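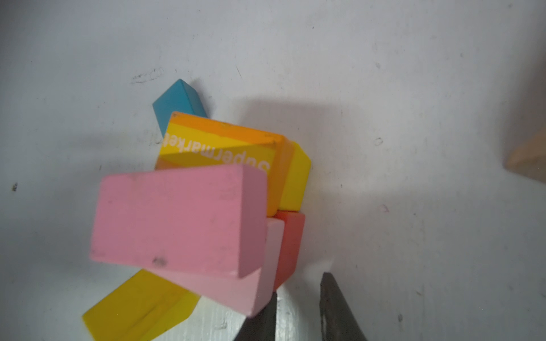 **How old should a child be for the Dornley town blocks?**

We suggest three and up for playing alone, and a little younger if a grown-up is down on the floor too.

# Dornley Town Blocks, wooden, painted

The Dornley set is the one we get the most letters about, and I think that's because it leaves so much up to the child. Some of the blocks are buildings with a printed front, like the orange and yellow Supermarket, and the rest are plain colors: pinks, a teal-blue, a bright yellow, a coral red. The plain ones can be houses or walls or a bus or (in my own home, for most of one February) a very long line of beds for toy mice. We've never printed a guide telling you which is which, and we don't plan to.

Mulugeta Gashaw drew the first town when we were still working out of the back of the Cokix store, and he kept the lettering big and plain so that children who are just starting to notice words could find them. My niece could pick out the S on the supermarket long before she could read anything else, and she would go looking for it in every pile.

## What you get

- 45 painted wooden blocks, some printed and some plain
- A cotton drawstring bag
- A folded street map, printed on one side, to build on

The Yalçınkaya storage tray is sold separately. It holds the full set with room left over for a few cars, and it slides under most beds.

## Wear and care

These are painted blocks and they get played with hard, so please expect some smudges and scuffs as the years go by, mostly on the lighter colors. The pale pinks show everything! Wipe them with a barely damp cloth and let them dry in the open before they go back in the bag. Don't soak them, and please don't put them in the dishwasher — we have had that letter more than once.

If a block goes missing, write to Hacer Altıntaş at our parts desk and tell her the color or the word on the front. She keeps more than 300 spares on the shelf and can usually mail one out the same week. Single blocks ship free if you registered your set.

## Ordering

Item number 779. Schools and day cares ordering four sets or more get 20 percent off, trays included. The blocks match the Ulau road pieces in height, so if you already own those you can run a street right up to the supermarket door.

Page updated May 8, 2019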